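Sorting a junk drawer with clear plastic trays

Quick one, writing this between other things. Same method I used in the kitchen in April and it's still holding up.
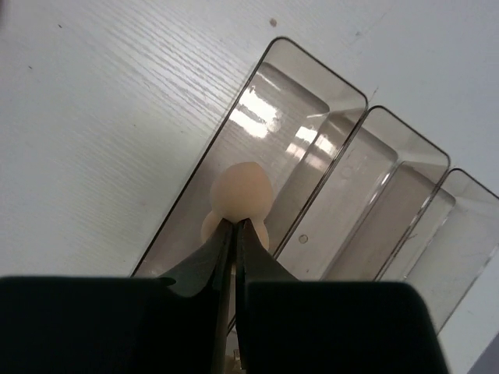 So, before anything goes back in. Empty the drawer completely. Not half. Dump it on the table or an old towel, wipe the drawer out, let it dry. Crumbs get under trays and you will never want to lift them again.

What you need

Three long trays, see-through plastic, rounded corners. Mine are the brown tinted kind. Clear is fine, white is fine.
Tape measure
Damp cloth, dry cloth
Museum putty or a bit of non-slip liner
A bag for trash, a box for stuff that lives somewhere else

Step 1. Measure inside the drawer

Inside, not the front panel. Width, depth, height. My drawer is 505 mm front to back, and I only know that in millimeters because the tape was Anitha's and that's the side I could read. Write it down. Measure the height with the drawer in its slot, the frame above usually hangs lower than you think.

Step 2. Wash the trays

Warm water, drop of dish soap, soft cloth. No scrubby side of the sponge, glossy plastic scratches if you look at it wrong. Dry them flat. If yours came stacked and they stick, run the edges under warm water and twist a little — don't pry with a knife.

Step 3. Lay them out dry

Put the trays in empty first. Try them lengthwise, then sideways. Slide the drawer shut and open it hard a few times. Leave a finger's gap on one side so you can get them out again. A leftover strip at the back is good for rulers, chopsticks, the long lighter.

Step 4. Sort the pile

Give yourself 10 minutes, set a timer. Piles:

use it every week
use it sometimes
no idea what this is

Third pile goes in the box. If no one asks for it in 22 days it's gone. (Divya says a month. Fine, a month.)

Step 5. Fill

Every-week things in the front tray. Scissors, tape, pens that write. Test the pens!! Batteries get a tray to themselves or at least one end of it, and cover the ends of any 9-volts with tape, keep them away from loose paper clips and coins. Small bits like thumbtacks go in a jar lid or a little tin inside the tray, otherwise they drift to the corners.

Don't fill to the rim. Things catch on the drawer above and then the whole drawer jams and you're in there with a spatula.

Step 6. Stick them down

Pea-size putty under each corner. Press, wait a minute. Liner works too but cut it a bit smaller then the drawer floor so it doesnt curl up the sides.

If it doesn't fit

Trays too long: turn them sideways, or use two and keep the other for the bathroom.
Trays slide anyway: more putty, or roll up a dishcloth and wedge it behind.
Drawer too shallow: no fix really, get shorter trays.

Cleaning later

Lift out, tip the crumbs, wipe, put back. No dishwasher unless the package says so, mine didn't say so I haven't tried it.

Desk drawer next, that one has no runners left so it may be a while.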